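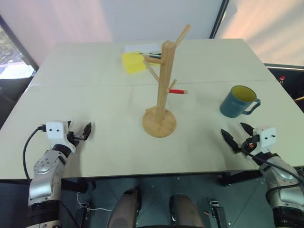 Mug tree with one peg wrapped in red, and a blue mug beside it.

How to Set Up a Wooden Mug Tree (and Fix One That Wobbles)

Filed under: Kitchen, Small Storage

A mug tree is one of the cheapest ways to get cups out of a crowded cabinet. It takes up about as much room as a dinner plate and keeps the mugs you use every day where you can reach them. The trouble is that the inexpensive wooden ones tend to lean, the pegs work loose, and the whole thing tips when the mugs all end up on one side.

This page covers setting one up, loading it so it stays standing, and repairing the usual problems. Most of it takes 10 minutes, not counting the time for glue to dry.

What you need

A wooden mug tree, any size
Wood glue (the regular yellow or white kind)
200-grit sandpaper, or the closest grit you have
60-grit sandpaper, for scraping off old glue only
A damp rag and a dry rag
Colored tape, cord or yarn if you want to mark a peg
Stick-on felt or rubber pads for the base
A pencil

Step 1: Pick the spot

Put the empty stand where you plan to keep it and look up. You need clearance for the post and also for your hand lifting a mug off the top pegs. Under a low cabinet this can be tight. If your knuckles hit the cabinet door when you pretend to lift a mug, move the stand forward or find another place.

Keep it away from the stove. Grease settles on everything there, and it is hard to get off bare wood. Next to the coffee maker is fine as long as the steam does not blow straight at the post.

A table works as well as a counter. If the table has a seam in it, such as the joint for a leaf, set the base completely on one side. A base that straddles a seam will rock even when nothing is wrong with it. The stand in the photo is on the near side of the seam, with some paper and pens on the far side. That is a good arrangement for a shared table: mugs in one area, writing things in another.

Step 2: Check for lean

Stand back and compare the post with something you know is vertical, like a door frame. A slight lean is common and does not matter much by itself. Take hold of the post near the top and push it gently back and forth.

If the post moves but the base stays flat, the joint between them is loose. Go to Step 3.

If the base rocks along with the post, the base is warped or the table is uneven. Turn the stand a quarter turn and try again. If the rocking stays in the same place on the table, it is the table. If it follows the stand, it is the base, and pads will fix it (Step 5).

If nothing moves and the post just leans, leave it alone and load the heavier mugs on the side away from the lean.

Step 3: Tighten the post

Turn the stand upside down on a towel. Many posts are held by a single screw through the bottom of the base. Tighten it by hand with a screwdriver. Stop when it feels snug. Soft wood strips easily, and a stripped hole is more work than a loose screw.

If the screw just spins, take it out, put a little glue and two wooden toothpicks in the hole, snap them off level, and drive the screw back in. Leave it overnight.

If there is no screw, the post is glued. Pull it out if it comes out easily. Scrape off the old glue with the 60-grit paper, wipe away the dust, put new glue in the hole, and press the post back in. Check it against the door frame again before you walk away — this is your one chance to get it straight. Wipe off whatever squeezes out with the damp rag.

Step 4: Check the pegs

Twist each peg between your fingers. A peg that turns will sooner or later drop a mug.

For each loose one:

Pull it out and mark its hole and its end with the same number in pencil. Pegs are often not all the same thickness, and a thin peg in a wide hole will never hold.
Clean the end and the inside of the hole.
Put glue on the end of the peg and a little inside the hole.
Push it in with a small twist, set at the angle you want.
Wipe off the extra and leave it alone until the glue has set.

On angle: a peg that slants up holds a mug more securely. A peg that sits level is easier to load, but the mug can slide off if the stand gets bumped. If you have a level peg that you cannot change, wrap it. A few turns of tape or cord give the handle something to grip. Leave the tip bare so the wrapping does not catch and get pushed back every time you hang a mug.

Wrapping is also a simple way to mark a peg. One bright color is enough. In a house with several people, each person can have a color. In an office kitchen, a marked peg can mean "guest mug" or "needs washing," whatever you agree on.

Step 5: Smooth it and pad the base

Go over the pegs and the rim of the base lightly with the 200-grit paper, always along the grain. Pay attention to the tips. A rough tip will scratch the glaze inside a handle. Wipe off the dust with a dry rag.

Turn the stand over and stick the pads near the outer edge of the base. Three pads sit steady on almost any surface. Four need the base to be flat.

Step 6: Load it

Put the first mug on a low peg, then put the second on the opposite side. Keep going back and forth. Heavy mugs go low and light ones go high. When you take mugs off, try not to empty one whole side first.

Look at the handles before you decide which mug goes where. A large squared handle slips over almost any peg and hangs a little loose. A small round handle may not fit over a thick peg at all, so save the thinner pegs for those. Test each mug once and you will remember.

Do not hang mugs while they are dripping. Water runs down the peg and into the joint, and that is how most glued pegs come loose. Dry the handle at least.

Cleaning

Wipe the stand with a damp rag every couple of weeks and dry it right away. Never soak it or put it in the dishwasher. If the wood starts to look dull and dry, rub in a small amount of food-safe mineral oil and let it sit for an hour before you wipe it down. Keep oil off a wrapped peg or the tape will let go.

Common questions from readers

My stand tips when I hang the last mug. The base is probably too small for the load. Leave the top pegs empty, or use them for espresso cups.

One peg broke off flush. Drill it out with a bit the same width and glue in a piece of dowel. Cut the dowel a little long and sand it to match.

Can I paint it? Yes, but mask the peg ends if you paint before assembly. Glue does not hold well on paint.

Related pages: Shelf Risers for Deep Cabinets. Removing Coffee Stains From Mugs. What to Do With a Kitchen Table That Is Also a Desk.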